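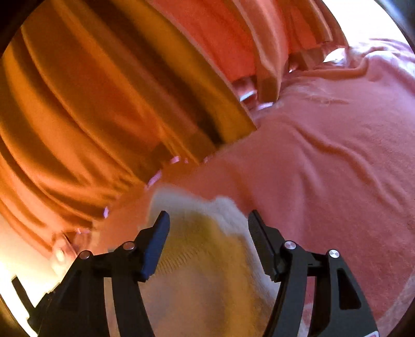
Nenby Mobile Games Club
Minutes of the monthly meeting, 19/06/2023

Present: Katalin Fekete (chair), Tamás Somogyi (minutes), and ten members as signed in. Apologies were read out.

1. Minutes of the last meeting
Accepted, with one correction. The club did not "welcome" the new energy system in Zelenák. It noted it. Tamás has changed the wording.

2. Avirmont: soft launch on Android
Katalin had been playing the early version for three weeks and gave a report. It is a turn-based role-playing game with a town to rebuild between fights. The store page promises "a living world that remembers you". She said the world had remembered her name and the fact that she hadn't bought the starter pack, which it mentioned each time she opened the game.

Fights are decent for the first 12 levels. After that the player is expected either to wait or to repeat old stages for scrap. Auto-battle is available from level four, and several members asked what was left to do once it had been switched on. Katalin said mostly collecting things with a red dot on them.

The iOS version is promised for September. The meeting recalled that it had been promised before, in the same words. No one was willing to put money on it.

Agreed: no club guide to be written until the full release. Katalin to keep playing, without spending, and report again.

3. Tetis: season two
Tamás reported on the new season. The publisher's post lists 109 changes. He had read all of them and thought most were altered numbers on items that hardly anyone uses. The two that matter are the shorter queue for ranked matches, which does seem to work in the evenings, and the new summoning banner, which doesn't give anything worth having before the 48th pull.

He had saved 1,437 gems since the winter and spent the lot on the banner so that the club would have something to go on. He got two copies of a character he already owned. It was pointed out that one member's luck is not evidence of anything. Tamás accepted this but asked for his disappointment to be minuted.

There was a longer discussion about the published drop rates. One view was that the rates are on the page and people can read them. Another was that the page is four taps deep, in grey text, and leaves out what happens to the guarantee when the banner ends. Does it carry over? The help section says yes and the in-game notice says it may. Tamás wrote to support and received a reply thanking him for his passion.

Agreed: Tamás to write again and ask only the one question. The club's page on Tetis will say "unclear" until there is a proper answer.

4. Zelenák: co-op evening
Attendance was poor and the server dropped twice. Those who stayed did finish the marsh dungeon — on the easy setting. A proposal to make the evening a regular one was put forward. Katalin doubted that people who hadn't turned up once would turn up every month. The proposal was left on the table.

5. Reviews on the club page
It was asked whether we should take up an offer of early access codes in return for "honest and positive coverage". Members felt the two words didn't sit well together. Offer declined.

6. Any other business
The club tablet still won't update past the version Avirmont needs. Tamás to try a full reset, having first checked that everyone's saves are linked to an account. Members who play as a guest should sort this out before the next meeting.

The meeting closed at half past nine.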